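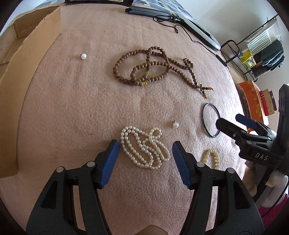

줄이 꼬인 채로 와서 처음엔 반품할까 했는데 하룻밤 걸어 두었더니 펴졌고, 한 달째 아침마다 쓰는데 회전이 걸리는 느낌이 없다는 후기가 들어왔습니다. 다만 손잡이 끝 마개가 생각보다 뻑뻑해서 줄 길이를 맞출 때 애를 먹었다고 합니다. 마개는 시계 반대 방향으로 반 바퀴 돌린 뒤 당기시면 빠집니다. 그냥 당기면 빠지지 않습니다.

Cerkonar 리케티(Liketti) 스피드 줄넘기

상품 상태: 새 상품
배송: 결제 확인 후 순차 출고, 도서산간 추가 운임 있음
색상: 검정, 회색, 남색
줄 종류: 코팅 와이어(기본), PVC(별매)

상품 소개

리케티는 기록 측정용으로 나온 줄넘기입니다. 30초 빨리뛰기, 3분 지구력, 이중뛰기 연습에 맞춰 만들었고 학교 체육 시간이나 동호회 연습에서도 쓸 수 있습니다. 취미로 가볍게 뛰실 분에게는 같은 회사의 브레스틱(Brestik)이 더 편합니다. 브레스틱은 줄이 굵고 느리게 돌아서 발에 걸려도 덜 아프고, 박자를 잡기 쉽습니다.

손잡이 안쪽에 볼 베어링이 두 개씩 들어 있습니다. 줄과 손잡이가 만나는 부분은 좌우로도 꺾이기 때문에 엇걸어뛰기를 할 때 줄이 손목 쪽으로 말려 올라오는 일이 적습니다. 이전 모델은 이 부분이 한 방향으로만 돌았습니다.

무게는 줄을 뺀 손잡이 한 쌍과 보관 주머니를 합쳐 221g입니다. 손잡이만 재면 이보다 가볍습니다. 상품 문의에 무게가 표기와 다르다는 글이 종종 올라오는데, 주머니를 빼고 재신 경우가 대부분입니다.

횟수 표시

오른쪽 손잡이에 작은 표시창이 있습니다. 줄이 한 바퀴 돌 때마다 숫자가 하나씩 올라갑니다. 이중뛰기는 한 번 뛰는 동안 줄이 두 바퀴 도니까 표시창에도 2가 올라갑니다. 이중뛰기 횟수를 알고 싶으시면 표시된 숫자를 반으로 나누세요.

최근 기록은 200개까지 저장되고, 가득 차면 가장 오래된 것부터 지워집니다. 기록을 따로 남기려면 표시창을 보고 적어 두셔야 합니다. 휴대전화 연결 기능은 없습니다.

출고 전 검사에서는 회전 장치에 물려 2,002바퀴를 돌리고 표시된 숫자와 장치의 숫자를 맞춰 봅니다. 하나라도 차이가 나면 출고하지 않습니다. 공식 대회에서는 심판이 센 횟수만 인정되므로 표시창 숫자는 연습용으로만 보시기 바랍니다.

줄 길이 맞추기

1. 줄 가운데를 한 발로 밟고 손잡이를 몸 양쪽으로 들어 올립니다.
2. 처음 쓰시는 분은 손잡이 끝이 겨드랑이에 오도록, 빨리뛰기를 하시는 분은 그보다 조금 낮게 맞춥니다.
3. 마개를 열고 고정 나사를 풀어 줄을 당긴 다음 나사를 다시 조입니다.
4. 며칠 뛰어 보고 괜찮으면 남는 줄을 자릅니다.

자른 줄은 다시 늘일 수 없습니다. 가족이 같이 쓰실 거면 자르지 말고 남는 부분을 손잡이 안으로 밀어 넣어 두세요. 육각 렌치는 상자 안에 들어 있습니다.

바닥에 대하여

와이어 줄은 체육관 마루나 고무 매트에서 쓰는 것이 좋습니다. 아스팔트나 시멘트 바닥에서 쓰면 코팅이 빨리 벗겨지고 안쪽 철선이 드러납니다. 철선이 보이면 바로 교체하세요. 야외에서 주로 뛰시는 분은 PVC 줄을 함께 주문하시면 됩니다. 손잡이는 두 가지 줄에 모두 맞습니다.

자주 들어오는 문의

초등학생이 써도 되나요?
키에 맞춰 줄을 줄이면 쓸 수 있습니다. 손잡이 굵기는 어른 손 기준입니다. 저학년은 잡기 불편할 수 있어 권하지 않습니다.

건전지는 어떤 것을 쓰나요?
동전형 한 개가 들어가며 처음 것은 끼워져 있습니다. 표시창 옆의 투명 필름을 빼야 전원이 들어옵니다.

유사프자이(Yousafzai) 줄과 호환되나요?
유사프자이 교체 줄은 끝부분 고정 방식이 달라서 맞지 않습니다. Cerkonar 교체 줄만 사용해 주세요.

땀이 많은데 미끄럽지 않나요?
손잡이 가운데에 얕은 홈이 있고 겉은 무광 고무입니다. 그래도 미끄러우면 테니스용 그립 테이프를 한 겹 감아 쓰셔도 됩니다. 표시창 쪽은 덮지 마세요.

관리

물로 씻지 마시고 마른 천으로 닦아 주세요. 베어링에 기름을 넣으면 먼지가 붙어 회전이 느려집니다. 보관할 때는 줄을 접지 말고 크게 말아서 걸어 두세요. 한여름 차 안에 두면 줄에 굴곡이 생겨 잘 펴지지 않습니다.

구성품

손잡이 한 쌍, 코팅 와이어 줄 한 개, 육각 렌치, 여분 고정 나사 두 개, 보관 주머니, 설명서

교환 및 반품

줄을 자르기 전에는 단순 변심도 교환과 반품이 됩니다. 왕복 배송비는 구매자 부담입니다. 줄을 자른 뒤에는 손잡이 불량에 한해 교환해 드리며, 이때 줄은 새것으로 같이 보내 드립니다. 표시창이 켜지지 않으면 필름을 뺐는지 먼저 확인하시고 문의 게시판에 주문 번호를 남겨 주세요.

단체 주문은 수요일에 모아서 출고합니다. 학교와 체육관은 견적서 발급이 가능하고, 색상을 섞어 주문하실 때는 배송 메모에 색상별 수량을 적어 주세요. 남색은 현재 재고가 적어 입고 후 발송될 수 있습니다.

함께 보는 상품

Cerkonar 교체용 와이어 줄
Cerkonar 교체용 PVC 줄
브레스틱 기본형 줄넘기
줄넘기용 고무 매트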